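Bralludex wall paint, matt finish: long-term review

Bralludex sells one interior matt emulsion in a small range of colours, in tins and in a smaller tester pot. I bought it for a back bedroom and the short landing outside it, both of which had old vinyl matt on sound plaster, with one patch of new skim where a radiator had been moved. The paint has now been up since April, which is long enough to say something about how it wears.

Tin and contents

The tin has a wide lid with a shallow lip. The lip fills with paint if you wipe the brush on it, so decant into a kettle from the start. The paint arrived with a thin layer of clear liquid on top and needed four minutes with a flat stick before it looked even. Shaking the tin is not enough. The instructions are printed on the back in grey on white and are hard to read under a bare bulb. They ask for a thinned first coat on new plaster but do not give a ratio in the text, only in a small table underneath it, where I missed it the first time.

Application

It is thicker than the Bavberg matt I used in the other bedroom and holds on the roller better. Spatter was low with a medium pile sleeve and noticeably worse with a long one. With a brush it drags slightly at the end of the stroke. A damp brush helps. Cutting in along the ceiling took longer than usual as the paint grips and does not want to be pulled into a thin line.

Open time is short. On the long wall, with the window shut, I could go back over an edge for a few minutes and no more. Beyond that the roller lifts the surface and leaves a rough stripe that has to be left to dry and rubbed down. Work in narrow strips from top to bottom and leave the radiator off.

Coverage

Two coats covered the old off-white. The skimmed patch took a mist coat and then two more, and it still dried a shade flatter than the wall beside it. A third coat over the whole wall evened this out. The tin claims two coats on any sound surface, which I would treat as the best case.

Colour

The shade I chose is called Rinulska, a muted beige with some pink in it. The printed card shows it as plain beige and the card is not much use. Paint a large piece of lining paper and move it round the room for a day before ordering. In the morning it reads close to stone. Under a warm bulb in the evening the pink comes forward and it can look a good deal rosier than the card suggests. If that would bother you, the greyer shade next to it on the card is safer.

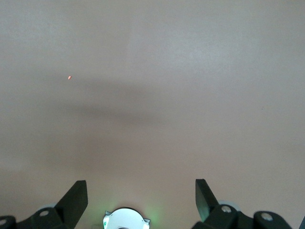

Muted beige with a pinkish cast, greyer and lighter towards the top.

Wear and cleaning

Matt paint marks, and this one marks about as much as any other at the price. A dry cloth takes off dust. A damp cloth with a drop of washing-up liquid removed a pencil line but left a faint shiny area that shows from the side. On the landing, where bags catch the wall, there are already some light scuffs at hip height. Touching in works if you use a small roller and feather it out. Brushed touch-ups show.

Against the alternatives

Bavberg is thinner, easier to cut in with and slower to dry. It wipes down better. Chow matt covers well but the sheen is higher than the word matt implies, and it shows up every fault in the plaster. Bralludex is the flattest of the three and hides an uneven wall best.

Verdict

Four out of five for a bedroom or a ceiling. For a hall or stairs I would buy something washable. The tester pot is worth having, and any left over will do for touching in.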